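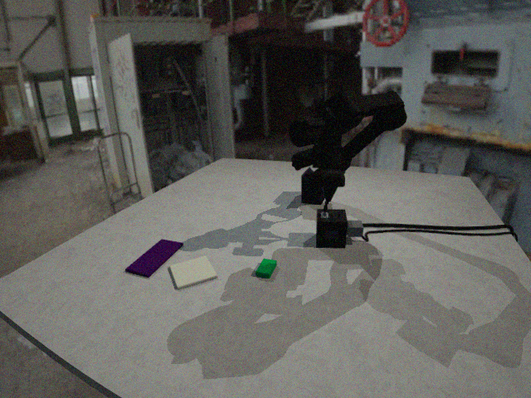 Pale gray with a fine mottle (a render)

Light gray tops: do they really hide anything?

fencepost_ed
May 22, 2018
Replacing the kitchen counters before the in-laws come in September. The Skiltlow showroom is pushing a pale gray with a fine mottle in it and says it "hides daily life." They want 900 for the long run and 725 if I take the Gendau version, same color, thinner. I have heard "hides daily life" about carpet too and I own that carpet. Anyone lived with one of these?

marl_and_clay
Two kids, pale gray mottled for years. It hides crumbs. It does not hide coffee, beet juice or the ring from a cast iron pan. Whoever wrote that line doesn't cook.

quarterround
Disagree. Ours is Gendau and I wipe it at night and that's it. Plain white was far worse in the last house, every hair showed.

marl_and_clay
Sure, everything beats plain white. That's a low bar for 725.

quarterround
Didn't say it was magic. I said I wipe it once a day.

hollis_bay
What bugs me is "same color, thinner." Same color according to who? I put a Bjarnason sample next to the piece they delivered and one was clearly bluer. The store told me it was my bulbs. Changed the bulbs. Still bluer.

fencepost_ed
They gave me a sample the size of a playing card, so I can't judge much. The rest was on a screen.

hollis_bay
Then don't order. Ask for a piece at least as big as a cutting board and leave it by your sink for a week. If they refuse, you've learned something about them.

tinroof
You're all overthinking it. I paid 1,000 for a Sorska top in dark green and nobody has ever looked at it. Buy the cheap one and get a better faucet.

marl_and_clay
Dark green shows flour like you wouldn't believe.

tinroof
I don't bake.

fencepost_ed
I do, so that rules out green. Going to ask for the bigger piece and spill coffee on it overnight. Also want to know what they charge for the sink cutout, which wasn't on either quote.

quarterround
It never is. Get it in writing.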